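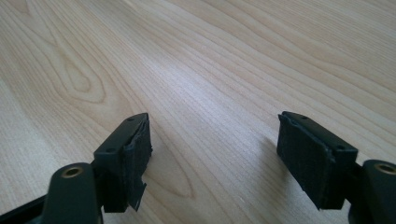 Chores & Machines

Forums > Workshop Talk > Chores & Machines > Can they do the washing up yet?

Posted by Eilidh Laing, November 2, 2024

Right, I'll start this one because my brother-in-law has been going on all month about how we'll have a machine clearing the kitchen by next Christmas. I don't believe a word of it. Look at the pads on those fingers! The left one has a strip coming away at the bottom already, and they haven't got so much as a teaspoon between them. My rubber gloves look better than that and they're on their second year.

So, does anyone here have something that does a proper chore, start to finish, without you standing over it? Robot hoovers don't count, we've all got one of those.

mossy_vice

Depends what you call a chore. We've had a Robichaud arm on the bench at work since September and it loads blanks into the press all day long. 90 an hour when it's happy. But they're all the same blank, in the same tray. Put one in upside down and it sulks until somebody walks over.

tanner_b

You're being a bit hard on it Eilidh. Ragged pads are just wear, same as brake blocks. The one on the right looks fine apart from being a bit fuzzy. Two holes in the top of each fingertip, so I'd guess the whole tip comes off and you swap it in a minute. I'd worry more about the software.

Eilidh Laing

Fair enough, but who's doing the swapping? Me! That's another chore on the list, isn't it. I wanted fewer.

kettle_on_again

I did the Favis trial, the laundry one. 11 weeks. It could fold a tea towel, lovely job, nice sharp corners. Fitted sheets it just sort of gathered into a lump, mind you so do I. Sent it back in the end as it took up the whole of the utility room and I couldn't get to the freezer.

tanner_b

The tea towel thing is further along than people think though. A few years back they couldn't manage that.

mossy_vice

Yes but a tea towel is flat and square. Try it on a roasting tin with the fat still in.

oldpaint

Nobody has mentioned tables. Wiping a table sounds easy, but have a look at that pale wood with the shine across the middle of it. I do kitchens for a living and light coming off a surface like that makes it hard for me to spot a smear, never mind a camera. I have to get my head down level with it. And the grain's busy, there's a great loop of a thing over on the left that I could see some daft machine scrubbing at for six hours thinking it's a coffee ring.

Eilidh Laing

Ha, I've done that myself (not the six hours).

sprocket61

Disagree with most of this thread. My mum has the Imik helper, she's not good on her feet, and it fetches her post and picks up what she drops. It misses maybe 3 times in a day and has another go. She doesn't care if it's slow, she's got all afternoon. You lot are judging it against a fit adult in a hurry.

tanner_b

This. Thank you.

mossy_vice

That's a good use, I'll give you that. What does it do with coins? Ours can't get anything thin up off a flat top, you need a bit of a lip or a nail.

sprocket61

Coins no. Pills no either, it pushes them along. Glasses case, remote, letters if they've landed with a corner up.

kettle_on_again

Has anyone tried the Stoseck one? It's meant to do dishwashers. Cheaper than the Favis and you can have it in the cupboard when it's off.

oldpaint

Saw it at a show. It did the plates and left the cutlery.

Eilidh Laing

So does my brother-in-law. I'd still like to hear from anybody who has a Stoseck at home, and what you do about pans.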